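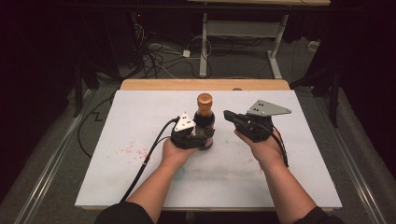
Torque spec for 28 mm caps on amber glass, small batch

Lammont Packaging Board > Closures and Liners
19 replies, showing first page

birnelbatch
We fill a cold brew concentrate into brown glass with plastic screw caps, foam liner. Last run was 539 bottles and I am getting back-off. Caps applied at 17 in-lb read 9 or 10 when I check removal torque the next morning. No visible leaks upright, slow weeping when laid on the side. Is this a liner problem or am I under-torquing?

quietflange
Removal torque at half to two thirds of application torque after 24 hours is normal for foam. Your numbers are at the low end but not alarming. The side leak is the real symptom. What is the finish on the bottle, and did you measure the land?

birnelbatch
28-400. I have not measured the land. Bottles are from Mendes, caps from a different supplier.

oldcapper_ne
Mixed suppliers is where I would look first. 400 finish is one thread turn and there is not much engagement to forgive a short cap. Take a cap with no liner, run it down on an empty bottle by hand and see if it bottoms on the shoulder before it reaches the land. If it does, no torque setting will fix it.

tk_lendari
Disagree on order. Check fill temperature before buying gauges. If the product goes in cold and the bottles warm up overnight, headspace pressure rises and the liner relaxes under it. We saw the same drop on a Lendari inline capper and chased threads for 2 weeks.

oldcapper_ne
Pressure from a cold fill warming to room temperature is small if the headspace is reasonable. It will not take a good seal apart.

tk_lendari
A good seal, no. He does not have one. Both can be true.

quietflange
Also check for product on the land. A drip from the filler nozzle acts as a lubricant during application, so the torque reading no longer tells you much about liner compression. Wipe 10 bottles, leave 10 as they come off the filler, compare.

birnelbatch
Did the bare cap test on a dozen bottles. Three of them touch the shoulder before the land. Fill is at 40 F, room is 68 F. Have not done the wipe test yet.

oldcapper_ne
Three in twelve is your leak. Send the bottle and cap drawings to both suppliers and ask for the H dimension against the cap depth.

tk_lendari
Or use a thicker liner in the same shell. Cheaper than rejecting a pallet - but do a trial first, a thick liner can cost you thread engagement.

quietflange
I would not do that on a 400. Get the drawings.

birnelbatch
Drawings requested. I still have 1593 caps from this lot on the shelf, so I will run the wipe test on those in the meantime and post removal torque at 24 and 72 hours.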